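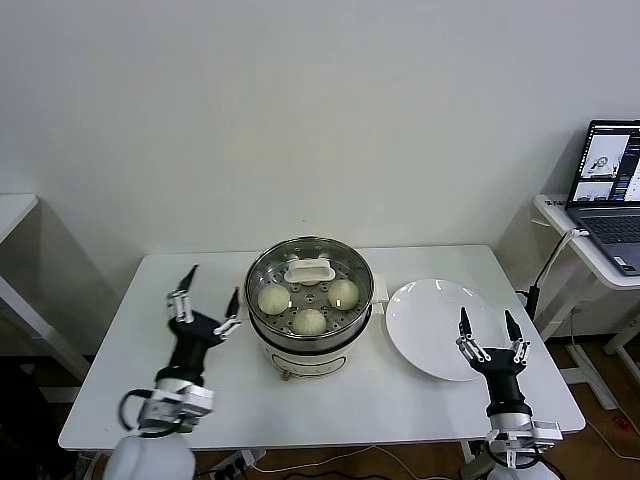
Norkura Community Kitchens
Steamed Bun Service: Interim Progress Report
Submitted to the Salazar Fund for Local Food
22 Feb 2021

1. Purpose of this report

This report covers the first half of the grant period for the steamed bun service at the Varkoveck Street kitchen. It describes the equipment and working arrangements now in place, the serving standard under preparation, and spending to date. A final report will follow in May.

2. Equipment and layout

The grant agreement called for small countertop equipment that could be used at sites without a full range. The kitchen has adopted a compact electric steamer with a perforated steel basket. The basket lifts out for washing, and the controls are limited to a single knob at the front of the base.

Each steaming station consists of one table with the steamer at the center, a large white serving plate to the right, and clear space to the left for the glass lid. An earlier layout placed the plate behind the steamer. It was dropped after staff reported having to reach over the open basket.

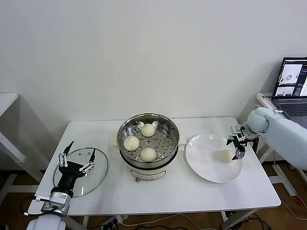

Steaming station with three buns in the basket and one on the serving plate.

The written station guide has been revised to match this layout. It now runs to two pages and is kept with the steamer at each site. The section on cleaning the basket was lengthened at the request of the Kendov site, where hard water leaves deposits around the holes.

3. Basket loading

Loading practice varied a good deal between sites in the opening weeks. Some staff filled the basket to the rim, and buns had to be pulled apart at serving, which tore the skins. The guide now sets a maximum of four buns per basket, placed so that no two touch. Smaller batches of three are permitted at quiet periods.

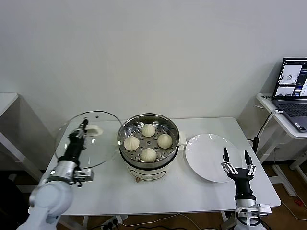

Four buns in the basket, spaced according to the revised guide.

Steaming time is set at 18 minutes from a cold start for buns of the current size. The lid is to be raised on edge, with the opening turned away from the person serving, and laid flat to the left of the pot. The serving plate should be on the table before the lid comes off.

4. Output and spending

The kitchen served 1,156 buns during the reporting period. Of these, 353 were served at Kendov, where the service opened later than planned owing to a delay in electrical work. That work is complete and has been signed off by the building owner.

Spending on equipment is within the approved budget. The line for printed materials is slightly over, as a result of the second edition of the station guide. We request permission to cover the difference from the unspent travel line.

5. Handling and serving

Buns are moved between basket and plate one at a time. They are held lightly at the top, where the dough is gathered, so that the base keeps its shape. Serving plates are limited to a single layer.

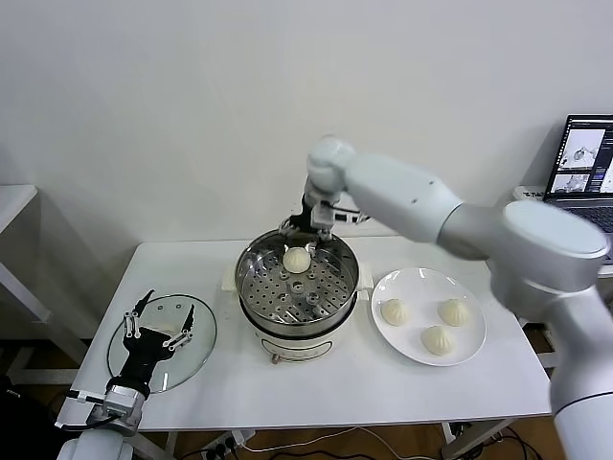

A single bun held from above in the steamer basket, with the plate at right.

Training on this section has been given to 20 staff and helpers across both sites. Remaining sessions will concentrate on weekend teams, who have had the least practice with the new layout.

6. Matters outstanding

The supplier has not yet confirmed the price of replacement glass lids. Allergen labels for the pork and vegetable fillings are with the printer. A decision is also needed on whether the Kendov site should receive a second steamer before the summer; a separate cost note will be sent to the Fund for that purpose.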